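Dresen says its planner no longer needs a map. The fine print is longer than the claim

Dresen, the robotics software firm that spent most of last year telling customers its planner was nearly finished, released version two in October with a bolder line: arms running it can work in a room they have never been shown. No floor scan, no fixture file, no afternoon spent teaching waypoints. The planner is called Garon, and it takes its picture of the world from a small camera at the wrist.

It is an appealing pitch for anyone who has paid an integrator to re-teach a cell after a bench was shifted a hand's width. It also sounds a good deal like the pitch that came with version one, which was withdrawn for small customers after the arms kept stopping dead in mid-reach and waiting for someone to clear the fault.

The release notes for the new version are more careful than the launch page. Garon still wants a rough model of the surface it is working over. It builds that model itself, from a slow sweep at the start of a shift, and throws it away if the arm's base is moved. So there is a map. The customer just doesn't have to draw it.

Then there is speed. Dresen quotes a replanning time of 140 milliseconds, measured on its own computer with its own objects. The notes add that this covers the planning step only and leaves out the time taken to read and clean up the camera image. Wrist cameras move with the hand, and at working speed the image smears. Garon handles this by discarding frames it scores as too blurred and planning on the last good one, a sensible choice as long as nothing in the room has changed in the meantime. How old that last good frame is allowed to get is a setting. The default isn't published.

Glass is the other soft spot. Transparent objects have troubled depth software for years, and Dresen's answer is a learned model that guesses the outline from whatever edges and highlights it can find. The company's test set had 400 grasps in it. Only 20 involved glass, according to a table near the back of the technical summary, and the summary doesn't say how many of those were of vessels with something standing in them. 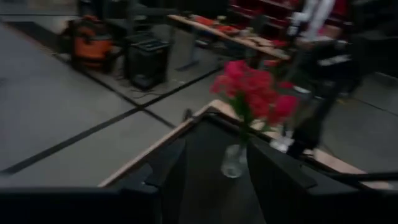 Fouad Naciri would like to see the failures before he sees another success rate. A planner that gives up early and one that drives a finger into the rim both score zero in Dresen's table, he said, and only one of them costs you a gripper. He also wanted to know why the confidence score for each grasp, which was written to the log in version one, has been dropped from the standard licence and now comes with the diagnostics package.

Dresen's reply was that the score had been "widely misread" and that customers who need it can ask. It did not say what the package costs.

Independent numbers are thin. Annan, which sells a competing planner and can hardly be called neutral, put out a comparison in which Garon stalled in 19 per cent of runs when the lights were dimmed. Dresen disputes the set-up, saying the exposure on the wrist camera had been locked. Annan says it was left at the factory setting. Neither has released the logs, so readers can pick whichever version suits them.

The one outside trial with its method written down comes from Flultby, a contract packing outfit that ran the software on a single arm for some six weeks. Its report is polite. Set-up was quicker than with the old planner, the operators liked the new viewer that shows which path the arm is about to take, and stoppages fell. Flultby nonetheless kept its hand-taught waypoints for anything fragile and has not said whether it will buy a licence.

Dresen says a maintenance release is on the way, with a configurable limit on frame age and an option to stop and look again when the score drops. Both were requested by version one users. A date hasn't been given for either.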